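5.3 Covering and laying out the prep table

Read section 5.2 (Cleaning the bare top) first. The Clesby cover paper will not lie flat on a top that still has crumbs or tape residue on it.

Parts needed

Clesby cover paper, one length, 2,690 mm
Casari low-tack tape
Cutting rule and knife
Folded cloth
Tray, bowl and fruit for the place check

Fitting the paper

1. Unroll the paper along the long side of the table, smooth face up. Leave an even overhang at both ends.

2. Let the paper rest for 5 minutes. Paper straight off the roll holds a curl, and tape put on too soon will lift at the corners.

3. Tape the far edge first. Place the first strip 317 mm in from the corner and work outwards from there.

4. Smooth the paper towards you with the flat of the hand. Do not use the cloth for this – it drags and leaves a ripple ahead of it.

5. Tape the near edge, then both ends. Fold the overhang under the top and tape it to the underside.

CAUTION: Cut the paper on a board, never on the table. The Jarman top has a soft finish and a knife will mark it through the paper.

NOTE: A small ripple near an edge can be left. A ripple in the middle third has to come out. Lift the near edge and repeat from step 4.

Placing the items

6. Set the tray near a far corner with its long sides squared to the table by eye. If the tray has a printed face, keep the print uncovered so that users can find the same way round each time.

7. Place the lemon and the lime at the tray corners. Fruit may overhang the rim slightly, provided it does not roll when the table is nudged.

8. Fold the cloth into a flat pad and lay it towards the far edge, clear of the tray.

9. Stand the bowl to one side of the table, open side up, on bare paper. Do not set it on the cloth.

10. Leave the middle of the table clear. It is the working area, and anything stored there will be moved several times before the job is finished.

Checking the layout

Compare the table with the layout below. Small differences in spacing do not matter. The open area does. 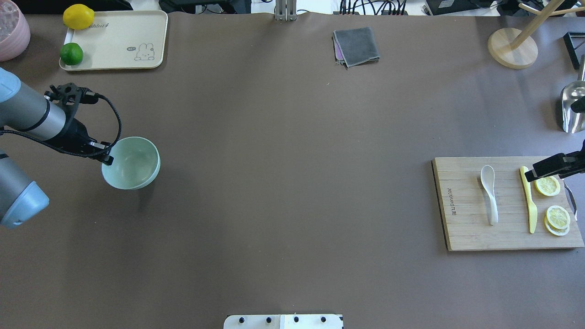
Iolo Hopkin writes that on his own table the cloth always creeps into the clear area by mid-morning, and asks whether it could be taped down. It should not be taped. Tape pulls threads from the folded edge and the cloth can no longer be picked up in one movement. Refold it tighter, or swap it for a heavier one. Morfudd Gronow adds that she puts the lime out last, after the cloth, and has had fewer rollaways.

Replacing the paper

11. Replace the paper when it is torn, stained through or soft to the touch. Lemon juice leaves a pale ring that does not wipe off; a ring alone is not a reason to replace.

12. Peel the tape back on itself at a low angle. Residue comes away with Zustness cleaner and a damp cloth. Dry the top fully before a new length goes on.

WARNING: Do not use the cleaner with food on the table. Clear fruit, bowl and tray first.

For storage of part rolls, see page 67.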